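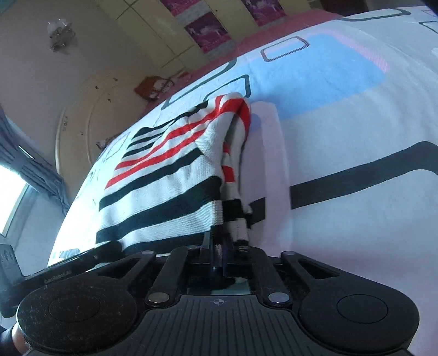

Photo: Kwesi Lamptey / Rarnalis. Striped knit held in a hand-held gripper, second gripper at left.

Section 2. Before You Order: Planning and Budget

Read this section before you sign anything. It covers the purchase of hand-held grippers for recording household cloth work (folding, sorting, bed making) and the costs that follow. Mounting and first power-up are in Section 3.

The vendor's brochure has its own planning page. We suggest you read it after this one.

2.1 Decide what you are paying for

1. Write down the task in one sentence. "Fold knitwear on a bed" is a task. "General household manipulation" is a slogan, and you will be quoted accordingly.

2. List the items your people will handle. Ribbed knits, flat sheets and towels behave differently in the fingers. A demo done with a stiff cotton napkin tells you very little about a sweater.

3. Decide whether you need one gripper per person or two. Most folding needs two. Vendors like to quote for one.

4. Write down who will own the recordings. If the answer is "to be agreed," stop and agree it.

Note: Do not let a sales demo stand in for step 2. Bring your own laundry. Jouko Lahtinen took a bag of his family's sweaters to the Jaltden showroom and was asked twice whether he would prefer to use theirs. He wouldn't, and the quote changed afterward.

2.2 Work out the real unit cost

The figures below come from our own purchase from Jaltden. Yours will differ. Use them to see where the money goes.

Gripper, each, as advertised: $941
Gripper, each, as invoiced with cable, case and calibration: $1,309
Replacement finger set: $80
Annual software access, per gripper: $200

1. Ask for the invoiced price, in writing, for the exact number of units you want.

2. Multiply by two if you answered "two" in 2.1, step 3.

3. Add one spare finger set per gripper. The fingers are the part that touches everything, and they are the part the warranty leaves out.

4. Add the software fee for every year you expect to use the equipment. Ask what still works if you stop paying. We got three different answers to this from one company.

5. Add labor. For most groups this is the largest line, and it is missing from every vendor spreadsheet we have been shown.

For one person working with a pair, our first-year total before labor was $3,178: two units as invoiced, two finger sets, two software fees. The slide that got the project approved said $1,882.

CAUTION: Discounts for bulk orders usually apply to the advertised price only. Check that calibration and cases are discounted too, or compare the totals yourself.

2.3 Plan the place of work

You do not need a lab. A bed, a patterned sheet and a window are a fair working set-up, and they look more like the homes the data is supposed to represent. Budget for the following anyway.

1. Room time. If you use private homes, pay the household. Put the rate in the budget from the start.

2. Light. Daylight is free and it moves. Either schedule by it or buy lamps. Buying lamps and then leaving the curtains however they happen to be gets you neither.

3. Storage. Ask the vendor for the size of one hour of recording from a pair of grippers, then measure it yourself during the trial. Use your own number.

4. Privacy. Rooms contain people's things. Allow staff time for checking recordings before they leave the building.

Note: Leinonen, the reseller, offers a "studio package" with a table and a plain gray cloth. We looked at it and could not find what it does that a table and a plain gray cloth would not.

2.4 Run a trial before the full order

1. Order or rent one pair only.

2. Have two people use it for a full working day each. Weight that feels like nothing in a showroom feels different after lunch. Bienvenido Policarpio did our first full day and asked for wrist breaks to be written into the schedule — they are now.

3. Log every dropped item, failed recording and restart. Use paper.

4. Divide the usable recordings by the hours paid. Put this figure beside the vendor's figure.

5. If the two are far apart, ask why before ordering more. "Operators improve with practice" may be true. Ask to see by how much, and over what period.

CAUTION: Do not accept a trial that turns into a purchase unless you cancel. Stonisa's standard form did this when we read it, in the second paragraph from the end.

2.5 Sign-off

The order form needs two signatures, and neither may be from the person who attended the demo. Send completed forms to Ilari Juntunen. Orders for January delivery must include the trial log from 2.4.

Section last revised December 6, 2024, K. Koskela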